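Souad Metwally signs off the equipment budget at Nalby, and she spent most of last year saying no. The company had asked for a pair of robot arms in April, and the first request came back to the workshop within a day.

"It was one line with a price on it," she says. "I asked what else we would need and the answer was nothing. That's never right."

The second version, put together by Ottavio Fabbri, ran to 112 lines. It had the arms and grippers on it, but also the table, the walls, cable clips, spare fingers and a shelf of ordinary objects to practise on. Fabbri priced the small things first.

"Plates, phone stands, old handsets," he says. "You can get all of that for very little, but if it isn't in the plan you end up taking it from the staff kitchen. I put down 200 for the first lot and we stayed inside it."

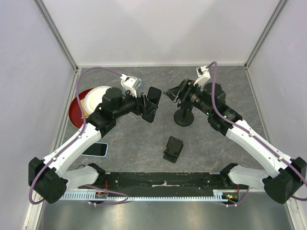 The quotes came from two suppliers, Bemeck and Closon. Bemeck was cheaper on the arms and dearer on everything after that. Metwally asked both for the price of a replacement wrist and how long it would take to arrive. Only Closon gave her a figure, 1446 with delivery, and that settled it.

"I can plan for a cost I know," she says. "I can't plan for 'please contact sales'."

Cabling was the item they got wrong. Fabbri had allowed for one set and they are now on their third. He has since added some 1000 a year for wear and small repairs, and Metwally approved it without changes.

Would they buy a second pair? Fabbri would like to. Metwally wants a full year of running costs first, with staff hours written down properly. "He keeps the hours in a notebook," she says. "I've asked for a spreadsheet."

The next budget round opens after the stocktake.

Related items
Marchetti on leasing or buying workshop equipment
What to ask before you sign a service contract
Planning bench space for a small team
Spare parts: how many to keep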